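Groltmont-Teleop: Demonstrationsdaten für Greifaufgaben auf dem Rastertisch

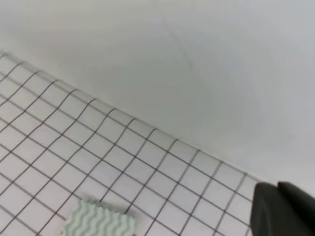
Handgelenkkamera: Rastertisch, hellgrün gemustertes Objekt, rechts der Greifer.

Version 2, Stand Januar 2021
Ansprechpartnerin: Hilkka Partanen

Überblick

Der Datensatz enthält 763 Demonstrationen, in denen ein Roboterarm per Fernsteuerung geführt wird. Aufgabe ist jeweils, ein kleines, flaches Objekt von einer Rasterzelle aufzunehmen und in einer anderen abzulegen. Autonome Läufe sind nicht enthalten. Vorgesehen ist der Datensatz für Imitationslernen, vor allem Behavior Cloning mit Bild- und Gelenkdaten.

Aufbau

Die Arbeitsfläche ist weiß und mit einem dunklen Linienraster bedruckt, dahinter liegt ein heller, einfarbiger Hintergrund. Das Raster dient dem Bedienpersonal zum Platzieren der Objekte. Es ist nicht als Kalibriermuster gedacht: Die Zellen sind nicht vermessen, und die Linien erscheinen im Kamerabild durch den schrägen Blickwinkel leicht gekrümmt. Wer metrische Posen braucht, verwendet die Vorwärtskinematik und die Datei kalibrierung.yaml.

Erfassung

Gesteuert wurde mit einem Führungsarm, dessen Gelenkwinkel auf den ausführenden Arm übertragen werden. Der Greifer wird über einen Abzug am Führungsarm stufenlos geschlossen. Beteiligt waren Ekua Nutsugah, Nuno Barros und Hye-jin Lim. Alle drei haben vor der Aufnahme eine Übungsphase absolviert, deren Läufe verworfen wurden.

Eine Episode beginnt mit der ersten Bewegung des Führungsarms und endet mit der Rückkehr in die Ruhelage. Abgebrochene Versuche bleiben erhalten und sind mit erfolg = false markiert. Korrekturbewegungen und erneutes Zugreifen innerhalb einer Episode wurden nicht herausgeschnitten.

Verzeichnisstruktur

episoden/ eine HDF5-Datei je Demonstration
meta/episoden.csv Kennung, Bedienperson, Objektklasse, Erfolg
meta/kalibrierung.yaml Kameraparameter, Hand-Auge-Transformation
skripte/ Lese- und Prüfroutinen

Felder je Zeitschritt

bild_handgelenk RGB, uint8
gelenke_ist 6 Werte, Radiant
gelenke_soll 6 Werte, Radiant, vom Führungsarm
greifer_soll 0 (offen) bis 1 (geschlossen)
zeit Sekunden seit Episodenbeginn

Bilder und Gelenkdaten werden beim Schreiben auf einen gemeinsamen Takt gebracht. Maßgeblich ist der Zeitstempel der Kamera.

Bekannte Einschränkungen

In 23 Episoden fehlt greifer_soll. Die Kennungen stehen in meta/luecken.txt, der Standardlader überspringt sie.
Objekte dicht vor der Kamera sind teils unscharf oder nur angeschnitten zu sehen. Der Greifer verdeckt einen Teil der Arbeitsfläche.
Beleuchtung und Hintergrund variieren kaum. Eine Übertragung auf andere Tische wurde nicht geprüft.

Änderungen gegenüber Version 1

Vorzeichen von Gelenk 6 korrigiert (gemeldet von Gwilym Llewellyn). Modelle, die mit Version 1 trainiert wurden, sind mit den neuen Daten nicht kompatibel. Spalte objektklasse ergänzt.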